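8 min read

Week 6 handout. Can machines do chores yet?

Notes from the session of March 10, 2025, typed up fast, sorry for gaps. Koen Kuipers taught the first half, Jade Greenwood the second. Bring this to the lab.

1. What counts as a chore

Working definition for this course: a job a person does with half their attention, in a place nobody set up for it, on things that were not made for a machine. Folding, wiping, packing a box back the way it came. Sorting returns on a shop floor. Bagging.

NOT chores: welding the same seam all day. Moving pallets down a marked lane. Those have been done by machine for decades and done well. The part is always in the same spot, someone paid for a fixture to hold it there.

So the question isn't "are robots good". It's how much of the fixture you can take away before things fall apart.

2. Three questions to ask of any demo

(a) Who reset it? If a person puts everything back between tries, the person is doing part of the chore. Often the harder part.

(b) What happened on the tries you weren't shown? Ask for the count. Ask what was called a success.

(c) How long next to a person? Speed changes what the thing is good for. Slow is fine overnight in an empty kitchen. Slow is useless at a checkout.

Add a fourth if you like: who notices when it goes wrong. Came up in discussion, Alina Tănase's point, worth keeping.

3. The Vilberg towel numbers

Vilberg is the small laundry outfit we've been using as the running case. Their rig folds hand towels. Setup: one towel size, flat light, plain table.

Attempts logged: 376
Clean folds, no help: 300
Everything else: 76. Dropped, folded wrong, or somebody stepped in.

Work it out yourselves, it's just under 80 percent. Sounds decent. Now put it in a hotel. Their target is 900 towels a shift. At the same rate you have 180-odd towels in the wrong state by the end, and someone has to find them. Finding them costs more than folding them did, acording to the shift lead.

Point for the exam: success rate on its own tells you very little. Need the cost of a miss too. A misfolded towel is cheap. A dropped glass, not so cheap. A pill in the wrong slot of a pill box, stop there.

4. Why cloth is hard

Rigid things: know where one corner is and how it's turned, you know where all of it is. A mug stays a mug.

Cloth: pick it up and it's a new shape. Edges go under. Two layers look like one. Black cloth is worse, folds barely show on camera. Pull too little, it sags, pull too hard and it slips out of one gripper and you start over.

People solve this by feel. Run a thumb along the hem, give it a shake. Most grippers have two stiff fingers and not much feel. Some now carry sensors near the fingertips, helps, doesn't close the gap.

Two arms beat one here by a lot. One arm has to use the table as its second hand. But two arms have to agree with each other the whole time, and every correction by one gets felt by the other through the cloth. Koen drew this on the board as two people making a bed who aren't speaking.

5. Shop floor side (short, we ran out of time)

Mocanu, parts kitting. Bins of mixed small parts, machine fills a tray. Works well for boxes and caps. Bad at anything clear, anything that tangles, anything in a bag. They sort the list ahead of time: easy parts to the machine, rest to people. Total output went up. People's jobs got worse though, since all the annoying parts now come to them. Read that bit in the packet twice.

Lusura, shelf tidying, tried at night. Stopped in March. Reason given was upkeep, not accuracy. Nobody had budgeted for who cleans the thing.

6. Tabletop work, mixed objects

This is where next week's lab starts. Small table, two arms, several kinds of object out at once. Compare the kinds of grasp you'd need for each one: cloth, stacked chips, a deck of cards, something springy.

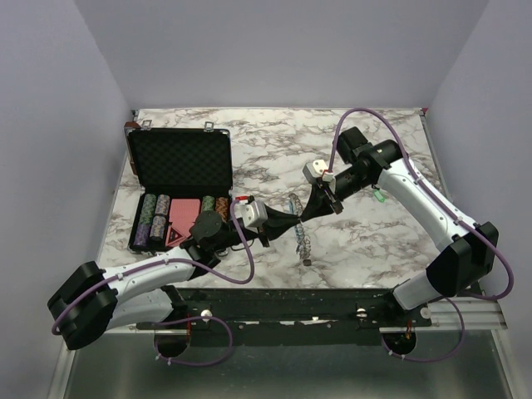 Black fabric pulled taut between two grippers, twisted. Think about what each arm would have to know to get the twist out. Which one lets go first? If either? Then look at how close the open case is and plan a path that doesn't knock the lid. Chips in stacks are a classic: easy to place, very easy to topple with an elbow.

Safta Sandu objected at this point that we keep grading machines on chores in the order people find them annoying, and a machine has no reason to share that order. Her view was that the better test is a whole hour of small jobs in a row, no reset, and you only score what the room is like at the end. Jade agreed mostly. Her worry is that an hour-long score hides which step failed, so you can't fix anything. Left open. Good essay topic, take it if you want it.

7. So, yet?

Single chore, known objects, somebody nearby: yes, in places, slowly.
Mixed chores in a stranger's home: no. Not at a price or a miss rate most households would put up with.
Shop floor, in between. Depends how much you're allowed to tidy up the task first, see section 1.

Valentin Jitaru asked if better hands or better software gets us there. Koen said hands, Jade said software, see the reading for both sides.

For next time

Read the Plikport report, sections 2 and 4, skip the appendix. Pick one chore you do at home. Write down every step inclding the ones you don't notice (turning a sock right side out counts). Mark the steps where you use touch and not sight. One page, handwritten is fine, hand in at the lab door.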